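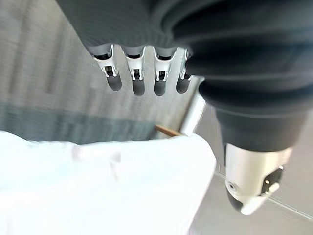 Teleoperation and hand guiding > Multi-finger hands

Topic: White cloth washes out the wrist camera, and the thumb question again

prapai_w
Good evening to all. We are teaching a cloth task with the five-finger hand by remote control, operator with glove, and I attach one wrist view. My problem is the white cloth. It is so bright that most of the folds disappear, and the policy we trained on 94 demonstrations closes the hand too high, above the cloth. When I drive it myself I look at the hand with my own eyes, so I did not notice this for a long time.

Should I repeat the demonstrations with lower exposure, or keep them and add new ones?

Prapai Wattanapong

milura_bench
Lower the exposure and fix it. If it is on auto, every time the dark sleeve on the hand fills more of the view, the camera will brighten everything and your cloth becomes a white spot. We lost a whole September to this.

I would not keep the old ones. The robot will learn two different cloths.

corinne_b
I do not agree with throwing them away. The arm motion is still good data, and 94 demonstrations is many hours of somebody's shoulder. Keep them, add 30 with fixed exposure, and train on both. Then test only with the fixed exposure.

But my bigger remark is another one. Prapai, do you drive from where you can see the table directly? Then you are using information the robot does not have. Please try to do the task while looking only at the wrist view. In your picture I can find one soft crease and the raised part near the thumb, and not much more. If I cannot tell where to pinch, I do not see how the policy can.

Corinne

oldgearbox
With respect, driving only from the wrist view is terrible. There is no depth and the thumb hides half of what you want. My operators became slow and made strange small corrections, and the robot copied the corrections very faithfully. I prefer a clean demonstration from a person who sees well.

corinne_b
@oldgearbox I said to try it, to learn what is missing. I did not say to record all the data like this. Ten minutes is enough to feel the problem.

prapai_w
Thank you both. I tried as Corinne said -- very uncomfortable. I closed on nothing 2 times before I found the fold. So the picture is really poor and I was hiding it with my eyes.

The exposure was on auto, yes. I have fixed it now and the creases are better.

trulville_lab
One more thing. There is a metal bar and a thin wooden stick just behind the cloth. Are they part of the task? The bar has a strong shine on it. We had a similar case where the hand learned to go to the shiny thing, and when we moved it the hand followed.

prapai_w
They are not for this task, only the cloth. I will take them away for half of the new recordings and change their place for the other half.

milura_bench
Take them away for all. Why teach it two things?

trulville_lab
No, half is right. If the table is always clean in training, the first pen somebody leaves there will confuse it.

oldgearbox
About the thumb, as it is in the title. What is the question? In your view it is much nearer to the camera than the fingers, so do not judge the gap from there.

prapai_w
The question was if I should map my thumb directly from the glove or use a fixed pinch with one button. With direct mapping, my thumb comes too early and pushes the cloth away.

oldgearbox
Button. For cloth I always use the button. Fingers down first, then thumb.

corinne_b
Direct mapping for me, but scale the thumb down and practise. With the button you cannot slide the thumb under a fold, and later you will want to.

prapai_w
I will record the 30 with direct mapping, and a few with the button to compare. I write again when the training is finished.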